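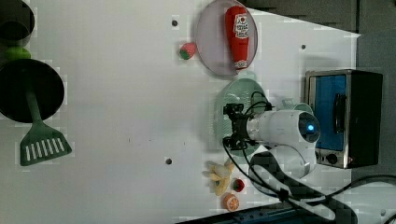 Ketchup bottle on the pink plate, green plate next to it.

Print this message | E-mail this message

Subject: Re: Skeltau 2 launch, worth waiting for?
Last updated: 8/21/25

> Harkance have put the Skeltau 2 up on their site. 2382 nits peak,
> 50 W charging and four years of updates. They say the battery is good for
> two days. Pre-orders open next week and I'm tempted to sell my old
> one now while it still fetches something. Anyone else going for it?

I wouldn't sell anything yet.

The peak brightness figure is for a tiny patch of the screen with the sensor in full sun. They quoted 2000 for the first Skeltau and mine has never looked any brighter than my partner's Drorkutar, which cost half as much. What I'd like to see is the full-screen number, and it isn't on the spec page. I looked twice.

Same with the charging. Read the small print: the fast charger is "sold separately in some regions", and they don't say which. The one in the box for the last model was much slower and got hot enough that I stopped leaving it on the bedside table.

As for four years of updates, they promised three in March of the launch year for the Bach and owners were still waiting for the first one at Christmas. My own Bach is stuck on build 1523 and support keeps telling me the rollout is "in stages". Which stage am I in?

Two days of battery I'll believe when somebody on this list gets it with the mobile signal on and the screen at a normal level.

If you do pre-order, check whether the deposit is refundable. Last time it came back as shop credit. Has anyone seen a price for the larger storage version? The page I found only says "from".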